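Oltness opens its first shared kitchen this May

Tuvarlow Housing Trust is delighted to announce that the Plokirholm, a shared kitchen and dining room for everyone in Oltness, will open its doors in May. After two winters of planning, fundraising and a great deal of painting, we can hardly wait to put the kettle on!

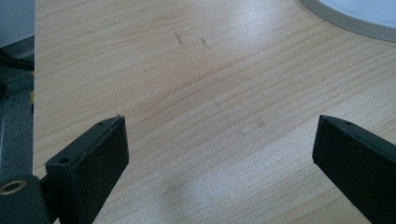
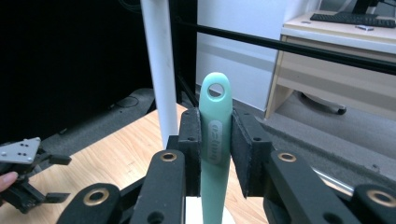
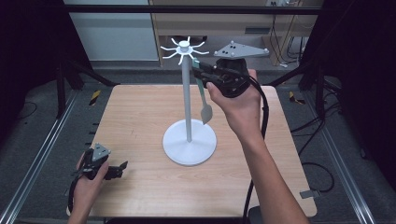 The Plokirholm stands on the corner of Pal Lane, in the former seed merchant's. Older residents will remember the big sliding door and the smell of sacks inside. The door has been kept and now opens on to the dining room, which gets the sun from early morning until well past lunch.

Behind it are two kitchens. The larger has three ovens and a long worktop, and can be booked by clubs, families and small food businesses. The smaller one is for classes, with lower counters at one end so that children and wheelchair users can cook alongside everybody else.

The building work was paid for by a grant from the trust and by 683 gifts from people living in and near the town. Many were very small, and every one of them helped. Local growers have also promised us their spare fruit and vegetables through the summer -- so expect plenty of soup, and later on a frightening amount of plum jam.

The opening programme includes bread for beginners, cooking on a tight budget, and a monthly supper where each table brings a dish to share. We are especially pleased with the Pal Lane Breakfast, a free meal served from 7.30am in term time, with no booking and no forms to fill in.

We are also putting together an Oltness recipe book and would love yours, whether it is a family cake or just something good on toast. Please keep each recipe to 200 words. The first print run will be 2000 copies, with one going to each household in the town and the rest on sale at the Plokirholm.

Bookings for the larger kitchen open at noon on the first day of May. Class places can be reserved in person at the Tuvarlow office or at the Plokirholm itself once it is open.

ENDS

Notes to editors

Tuvarlow Housing Trust looks after homes and shared buildings in Oltness and the nearby villages. Press visits to the Plokirholm can be arranged through the Tuvarlow office.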